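Tabletops of Drellow
Gallery, page 2 of 20

Home > Benches and Tables > Butcher block

The butcher-block pages get more mail than the rest of this gallery put together, and very little of it is polite. People who own one of these tops believe in it the way other people believe in a football club. They oil it in November, they put coasters under the coasters, and they will tell you at some length about the year a visitor from Geddes set down a hot saucepan.

I came to the subject with a grudge, having grown up with grey laminate that survived four children and a soldering iron without a word of complaint. A strip top asks for more. It wants its crumbs brushed along the grain and its rings dealt with before breakfast. In return you get a surface that makes a piece of fruit look as if it has been placed there on purpose, even when it was only put down on the way to somewhere else.

The pale ones are my favourites. A dark top hides everything, your mistakes included, but it makes a room feel like four in the afternoon all day. On a pale one with a bit of pink in the strips, colour goes a long way: one teal bin, one yellow lemon, something red and strawberry-like off to the side, and the wood does the rest. Leaves help too, so long as you're prepared to dust them.

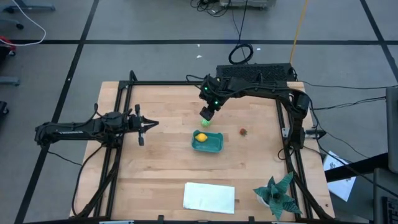 Paraschiva Marinescu wrote in to say that a lemon should never be given a bin to itself, that citrus belongs in a bowl with other citrus, and that anyone keeping a single lemon in that much space is either expecting company or has given up on it. She also wants it known that strawberries do not belong on bare timber under any circumstances, and that she has a stain in Ollau to prove it.

Lemon in teal, with greenery. I've put it under butcher block, though it could have gone under fruit, and Dougal Kerr would like it moved to houseplants on the strength of those broad blue-green leaves. Dougal would like most things moved to houseplants.

The folded white cloth gets my vote for best supporting item. Everybody with a wooden top owns a cloth like it, and everybody folds it flat and leaves it lying there, ready, for weeks. Mine has been at the ready since the Nurnus open day. I've started dusting it.

A few notes for those who asked:

Oil or wax? Oil, thinly, and then leave it alone. Blair MacLeish waxes his and can't put a plate down without it travelling.

Do plant pots mark the wood? Mine did. Put a saucer underneath and lift it now and then, or you'll have a lovely dark circle to arrange the rest of your life around.

Can you cut straight onto it? You can. My mother could as well, and her top looked like a street map.

Next page: round tables, and the people who insist they seat more.
Previous page: trestles.

Filed under: wood, fruit, colour, grudges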